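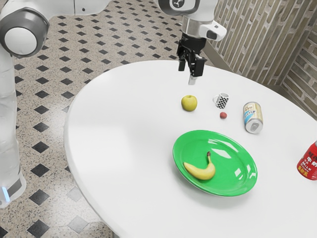 I've gone back to learning Hungarian, 20 minutes every morning before work. Tímea Farkas at the Hundlow library runs the beginners' group and set us a rule for November: learn words from whatever is in front of you, and leave the textbook lists alone. So from the picture at the top I took fehér (white), szürke (grey) and kék (blue) for the small light. Colours stick quickly. The endings don't.

My word list stands at 1,014, though I'd only trust myself with half of them in a shop. Ikhsan Sutanto, who sits next to me, keeps his on cards – I use a cheap notebook and cover one side with my hand.

The group has moved to the upstairs room and starts at 7pm. We're on chapter 2, which is mostly trains and asking the price of things. I still mix up hat and hét.

Contact | © Hundlow Notebook | Back to top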